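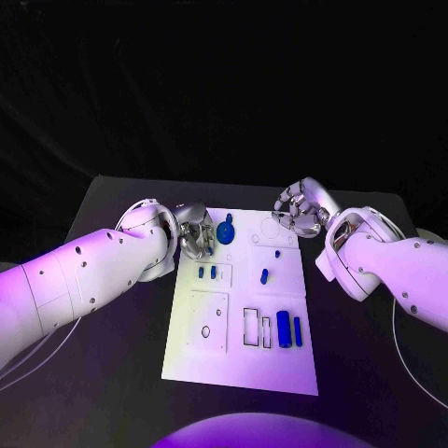 Skakosthorpe, May

Barley returned to the Lindqvist Hall this month for their first full concert in the town since 2013. I attended on the second of the two evenings, having bought a ticket in the ordinary way, and the following is offered as a record of the performance for readers who were unable to be present.

The Lindqvist Hall is licensed for 700 persons when the floor is cleared. On this occasion the seating was left in place on the raked section, giving 478 seats with standing room in front of the stage. Doors opened at seven and the support act, a solo guitarist whose name did not appear on the printed bill, began at half past. She played for twenty-five minutes and was received politely. I regret that I did not obtain her name at the merchandise table, where it was apparently available on request.

Barley took the stage shortly before nine. The present line-up retains Wenceslao Maldonado on vocals and rhythm guitar and Bendik Granström on drums, joined by a keyboard player and a bassist who have both been with the group for the last two tours. The lead guitar parts have been divided between Maldonado and the keyboards. I had reservations regarding this arrangement before the concert and retain some of them, chiefly in respect of the older material.

The opening three songs were drawn from the new album and were played without pause. The sound at this stage was uneven. Vocals were low in the mix and the bass drum was considerably more prominent than it is on the recording. Matters had improved by the fourth song, "Long Acre", and from that point I have no complaint to make of the engineering. Those standing near the left-hand doors may take a different view, as that side of the hall has always suffered from an echo off the balcony.

The centre of the programme was a complete performance of Wendavwood, the album on which the reputation of the group still rests. It was played in the original running order, including the short instrumental which closes the first side and which, to my knowledge, had not previously been attempted in concert. Granström played this with brushes and took it a little slower than the record. The title song followed, and the audience sang the second verse with very little encouragement. Maldonado stepped back from the microphone and allowed them to continue into the chorus. It was the best moment of the evening.
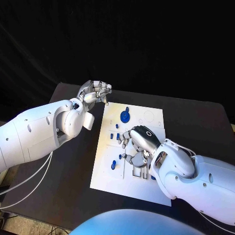 Between the end of the album and the remainder of the set there was an interval of nine minutes, during which the keyboard rig was moved to the front of the stage and reconnected. This was longer than it ought to have been. The difficulty, so far as I could judge from the fifth row, was that the leads had been taped down for the first position and would not reach the second. A lead that has to serve equipment in motion needs slack. Maldonado filled the time with an account of the group's early engagements in the district, some of which I had heard before, and with an unaccompanied verse of a song he then declined to identify. The mood in the hall remained good throughout.

The final section was shorter and louder. "Ferry Money" and "The Understudy" have both been rearranged, the former successfully. The latter has lost its introduction, a decision I cannot support, although I accept that it allows the drums to enter with some force. Two further songs from the new album were better placed here than their companions had been at the start, and I would suggest that the group consider moving the whole of that material to the end of the programme for the remaining dates.

There were two encores. The first was a cover version, announced as such but not named, and evidently unfamiliar to most of those present. The second was "Harbour Lamps", performed by Maldonado and Granström alone, with Granström seated at the keyboards. I had not heard him play the instrument in public before. He did so carefully and well.

Some practical observations may be of use to those attending later dates. The cloakroom closes before the encores and it is advisable to keep one's coat. The bar accepts cards only. The tour programme is handsomely produced, though it reprints the essay from the earlier edition with one paragraph removed and gives the wrong side for "Long Acre" in the discography. I have written to the publishers on the latter point.

The last bus towards the station leaves from the stop opposite the hall at ten minutes past eleven. The concert ended at five past, and I caught it – as did the support guitarist, whose name I again neglected to ask.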